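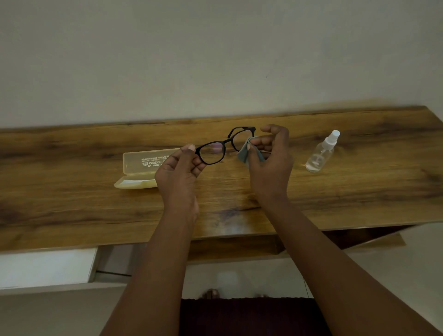

Une mise en demeure envoyée par simple mail, ça vaut quelque chose ?

Ça vaut, à condition de pouvoir montrer que l'autre l'a reçue, et c'est bien là que ça coince en général. Je me réponds un peu à moi-même, vu que j'ai lu la moitié du forum avant de poster, mais j'aimerais vos avis parce que mon cas traîne.

Je suis traductrice à mon compte. En juin j'ai livré un gros dossier à une boîte qui s'appelle Hedlund, facture de 3 000 euros, paiement à trente jours. Depuis, rien. Trois relances par mail, un coup de fil où on m'a promis un virement « en fin de semaine » (laquelle, mystère). J'ai le devis signé et le mail où ils me remercient pour la livraison. Je fais quoi, la lettre moi-même ou je passe par quelqu'un ?

mirabelle_trad

Réponse de papyfacture

Recommandé avec accusé de réception, et tu arrêtes les mails. Tu mets le montant, le numéro de facture, la date d'échéance, les mots « mise en demeure » en toutes lettres et un délai, moi je donne huit jours. Copie du devis signé dedans. J'ai eu le même souci avec un client de Felcombe qui faisait le mort depuis des mois, il a payé sur le recommandé sans même m'appeler !

Réponse de Dorkberg

Pas d'accord avec l'idée de faire ça tout seul. Une lettre de particulier, ils la rangent avec les autres. Je suis passé par une société de recouvrement, Zomonberg, commission au résultat, et j'ai récupéré mon argent en cinq semaines. Bon, ils gardent leur part, faut l'accepter.

Réponse de papyfacture

Et ils t'ont pris combien sur le total ? Parce que leur première démarche, c'est quoi... un recommandé. Le même que le mien, avec un plus joli logo.

Réponse de Dorkberg

Un peu plus de 200 euros. Je préfère ça à mes soirées passées à relancer. Chacun son truc.

Réponse de Lyle Mercado

Bonsoir à tous. Mirabelle, avant de payer qui que ce soit, regarde du côté de l'injonction de payer. Tu as un devis signé et un mail qui reconnaît la livraison, c'est un dossier propre. Tu remplis le formulaire, tu joins les pièces, le juge décide sur papier. Par contre si Hedlund fait opposition tu repars sur une audience normale, il faut le savoir. Et pense aux pénalités de retard : entre professionnels elles sont dues même sans relance, plus l'indemnité forfaitaire de 40 euros par facture. Presque personne ne les réclame et c'est dommage, ça aide bien à négocier.

Réponse de mirabelle_trad

Merci !! Je ne connaissais pas du tout les 40 euros. Du coup je les ajoute dans la lettre ou j'attends ?

Réponse de Lyle Mercado

Dans la lettre, sur une ligne à part, bien séparée du principal.

Réponse de Oddur Zoëga

Moi je serais plus prudent. Si tu veux retravailler avec eux, appelle d'abord la compta, pas ton contact habituel. Chez un de mes clients la facture était bloquée à cause d'un numéro de commande manquant, et mon interlocuteur ne le savait même pas.

Réponse de mirabelle_trad

Retravailler avec eux, euh, non merci. Mais j'appelle la compta demain matin et le recommandé part l'après-midi de toute façon. Je reviens vous dire.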